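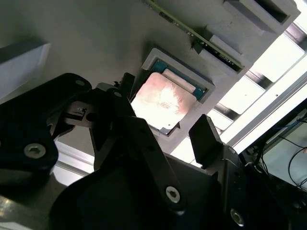
Pose estimate shifts when the wrist camera is close to the processor

Asked by Kadri Dambrauskienė

Our cell at Edholm runs the Lirkiner planner with a wrist camera for chip placement. At the standoff pose the estimated rotation of the processor is stable over 60 images. On final approach it changes by several degrees and the planner rejects the grasp. Hand-eye calibration was repeated in April. Which setting should be reviewed first?

2 answers

Saulius Zariņš
Please review exposure before calibration. A metal heat spreader reflects overhead light, and the edge detector may fit a line to the border of the glare. Set exposure to manual, begin at 4,000 microseconds and reduce it until the spreader no longer saturates. It is also advisable to fit the pose to the socket outline – the raised lip gives a more dependable edge – and to mask the gripper fingers out of the search region.

Tõnu Stankevičius
We had the same fault on version 22. Updating fixed it. I do not know which change was responsible.

Comment from Kadri Dambrauskienė
Manual exposure resolved most rejections. The mask is still to be tested.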